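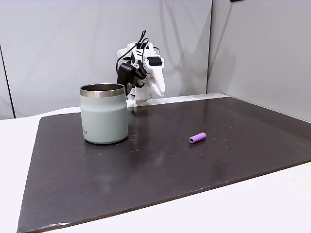
Home | Programs | Grants | Reports | Contact

Zillstead Main Street Enterprise Fund
Progress report to the Fund Board: Dasum Kitchen, second location
Submitted 7/6/18 by the grantee, Mabaso Food Company

1. Purpose of this report

Mabaso Food Company received a small business expansion award from the Fund to open a second Dasum Kitchen lunch counter in the Prirnura Building. Under the award agreement, the company reports on construction, hiring, trading results and the use of grant money. The period covered runs from the signing of the lease to the end of the counter's first 14 trading days.

2. Construction and permits

Work on the unit was finished in May. The former shoe repair shop needed a new grease trap, a second hand sink and an upgraded electrical panel before the health permit could be issued. The panel was the main source of delay. The utility rescheduled its connection visit twice, and the opening moved back by 21 days as a result. The landlord agreed to waive rent for that period, and the amended lease page has been sent to the Fund office separately.

The storefront sign has been approved but is not yet up. A temporary banner is in use under the city's short-term permit.

3. Trading results

The new counter served 1,181 customers in its first 14 trading days. This is ahead of the forecast in the application, which was based on the early months of the original location. The busiest single day brought in 108 customers, nearly all of them between 11:30 and 1:30. Afternoon trade remains thin - the company expects this to continue until the county offices on the upper floors are fully occupied.

Sales at the original counter dipped slightly after the opening and then returned to their usual level. The company will keep reporting the two locations separately so that the Fund can judge whether the second site is drawing new customers or moving existing ones.

Grain bowls and soup account for most orders. Breakfast items have sold below expectations, and the breakfast menu will be shortened next quarter. 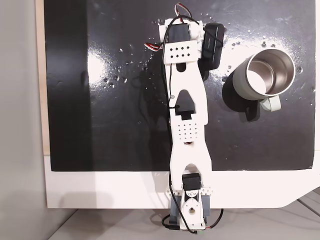
Tabletop with mug, Prirnura Building.

4. Staffing

Eight positions were promised in the application. Six have been filled, four of them by Zillstead residents. The two open positions are for an early-shift cook and a weekend supervisor. Both have been advertised through the county job center, and interviews are under way. All current staff hold food handler cards.

5. Use of funds

Grant money has been spent on the electrical panel, plumbing and refrigeration, as set out in the approved budget. The refrigeration line closed under budget. The company asks permission to move the balance to the sign, which was quoted higher than planned after the building owner required a different mounting. No grant money has been used for wages or stock.

6. Matters for the next period

- Fill the two open positions.
- Install the permanent sign and remove the banner.
- Begin pre-ordering for office groups, with pickup at the side entrance.
- Supply the Fund with full-quarter sales for both locations.

The company requests release of the second installment on the schedule in the agreement. Invoices and payroll records are available for inspection at the original location during business hours.

Contact the Fund office | © 2018 Zillstead Main Street Enterprise Fund | Back to top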